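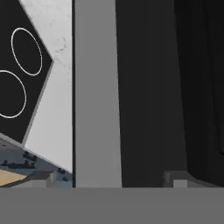

Fig. 6. Superficie de vidrio negro con dos zonas de cocción marcadas.

6.2 Primera puesta en marcha de la placa Grallov

Antes de conectar la placa, compruebe que el disyuntor de la línea está bajado.

1. Retire la película protectora y limpie el vidrio con un paño húmedo.
2. Suba el disyuntor. La placa emite un pitido.
3. Mantenga pulsada la tecla de bloqueo 2 segundos.
4. Seleccione una zona y ajuste el nivel 9. Coloque un recipiente con agua y espere a que hierva.
5. Baje al nivel 6 y verifique que el hervor se mantiene.

NOTA: durante el primer uso puede percibirse olor a resina. Ventile la cocina.

PRECAUCIÓN: no apoye sobre el vidrio recipientes con la base deformada ni deje caer objetos duros.

6.3 Cocción de tubérculos

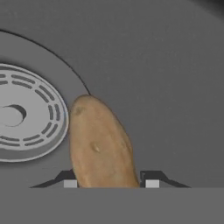
Fig. 7. Patata ovalada, sin pelar.

Cubra las piezas con agua fría y seleccione el nivel 9 hasta ebullición; después, nivel 6. Las piezas de más de 100 g requieren mayor tiempo. Consulte la tabla del anexo Erkby.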